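Home | Topics | Solar System | Glossary | Contribute | Log in

Recurring slope lineae

Recurring slope lineae, usually shortened to RSL, are narrow dark streaks that appear on steep slopes on Mars during warm seasons, grow downhill over weeks, and fade when the weather turns cold. They tend to come back in the same places in later Martian years. When they were first reported in 2011, many researchers took them as possible signs of salty water at or near the surface. Later work has leaned toward dry explanations involving sand and dust, though the question is not fully settled.

Description

A single streak is normally no more than a few meters wide. Its length varies a great deal, from tens of meters to several hundred. Streaks usually start at or just below bedrock outcrops and follow small gullies down the slope, sometimes splitting around obstacles. They are darker than the ground next to them, but the contrast is often modest, and images have to be processed carefully before changes can be measured.

To be counted as RSL in the strict sense, a feature has to do three things: lengthen gradually, fade, and recur. Many slopes show dark marks that meet one or two of these conditions. Such sites are listed in most catalogs as candidates. A site becomes confirmed only after it has been watched over more than one Martian year, and a Martian year lasts close to 687 Earth days, so confirmation is slow.

RSL should not be confused with slope streaks, a different and more common feature. Slope streaks are found in very dusty regions, form all at once, and may stay visible for years or decades. They are usually wider than RSL and do not follow the seasons in the same way.

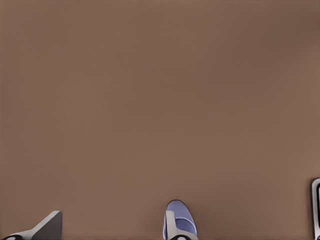
Location and timing

Most confirmed sites lie in the southern mid-latitudes, in the equatorial canyon system Valles Marineris, and in a smaller number of places in the northern plains. In the southern mid-latitudes the streaks favor slopes facing the equator and are active from late spring through summer. In Valles Marineris they switch sides over the course of the year, with activity on whichever walls are getting the most sun.

Slope angle matters as well. Measurements of elevation models show that RSL tend to end where the ground flattens to nearly the angle at which loose dry sand comes to rest. This result, published in 2017, is one of the main arguments for a dry origin. A liquid would be expected to run out onto gentler ground at least some of the time.

Proposed explanations

Wet models

The earliest wet models called for brine, which is water with enough dissolved salt to stay liquid well below its normal freezing point. Spectral data reported in 2015 were read as showing hydrated perchlorate salts at several sites. Part of that evidence was later questioned when it was found that noise and a processing step could produce a similar signal.

Wet models also have a supply problem. Some streaks begin close to the tops of ridges and isolated peaks, where there is little room for an underground source. Drawing the water from the air would require salts to collect it from an atmosphere that holds very little.

Dry models

In dry models the streaks are small flows of sand and dust. Dust removal darkens a slope by exposing the coarser material under it, and new dust brightens it again. A marked increase in streaks after the planet-wide dust storm of 2018 fits this picture well. The weak point is timing -- dry flows do not have an obvious reason to grow slowly and to stop at a certain season. Wind, dust devils, and gas pumped through the soil by changes in heating have all been put forward.

Mixed models

A few authors have suggested that a very small amount of water changes how salts hold grains together, and that the movement itself is dry. These models need far less water than the early ones. They are hard to test from orbit.

Laboratory and computer work

Tilted trays of sand have been used since the early reports to see what kinds of marks form under low pressure. The Stenel slope chamber at Flukerville is one of the smaller setups. Yuzuki Fujimoto and Lăcrămioara Munteanu ran 151 flows there over 2 seasons of work, using crushed basalt with different shares of fine dust. The trays were 60 centimeters wide and 200 centimeters long. They found that a thin dust coat over coarse grains gave the clearest dark marks, and that the marks were hard to pick out once the dust share in the base layer passed a certain level.

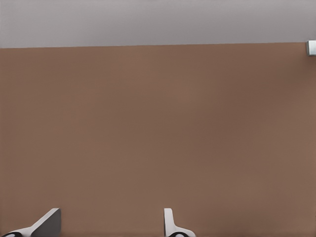 The same group later compared its tray results with the Brutlow code, a grain flow program written for industrial powders and adapted for Martian gravity. The match was good for flow length and poor for flow width. Munteanu put the width error down to the way the program treats grain shape, which it assumes to be round. A revised version with angular grains is in use but runs much more slowly.

Importance for exploration

RSL matter to mission planning for reasons of planetary protection. Places on Mars where Earth microbes might be able to reproduce are classed as Special Regions, and spacecraft headed for them must meet stricter cleaning rules. Possible RSL sites have been handled with caution under these rules while their origin is in dispute. Steep slopes are also difficult for wheeled rovers, and no lander has examined a confirmed site up close.

Orbital cameras have one further limit. Most high-resolution images are taken in the middle of the afternoon, local Mars time. Any change that happens in the early morning, when the air is most humid, could be missed.

See also: Slope streak; Martian gullies; Perchlorate; Special Region; Valles Marineris

Comments (3)

Kim: The part on slope streaks cleared up something for me. My textbook uses the two terms as if they were the same thing.

dustyboots: Should the mixed models section mention chloride salts too? Most of what I've read only talks about perchlorates.

R. in Flukerville: I saw the slope chamber at an open day in September. It's louder than you would expect, mostly from the vacuum pumps.

We use cookies to remember your settings and count visits. By continuing to read you accept our cookie policy. Accept | Manage settings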